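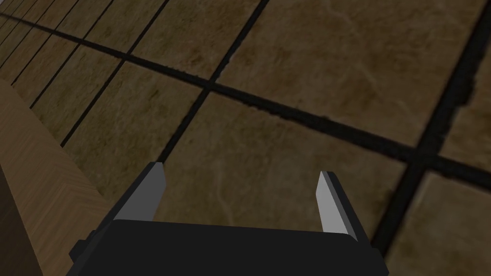
Pince ouverte au-dessus d'un carrelage brun à joints noirs (vue de simulation).

Les robots sauront-ils bientôt ramasser ce qui traîne par terre ? On me le demande souvent, et je réponds : un peu de patience ! Chez Clovora, la simulation enchaîne jusqu'à 457 essais de ramassage, mais une vraie cuisine, avec ses miettes et ses chaussettes – la mienne, par exemple – c'est une autre affaire.

En attendant, pour vos joints foncés : une cuillère de bicarbonate, un peu d'eau tiède, une vieille brosse à dents, et on laisse poser 9 minutes avant de rincer. Sur du marbre ou du travertin, surtout pas de vinaigre, il attaque la pierre. Et passez la serpillière en reculant vers la porte, mes chers amis, ça, le robot devra l'apprendre aussi !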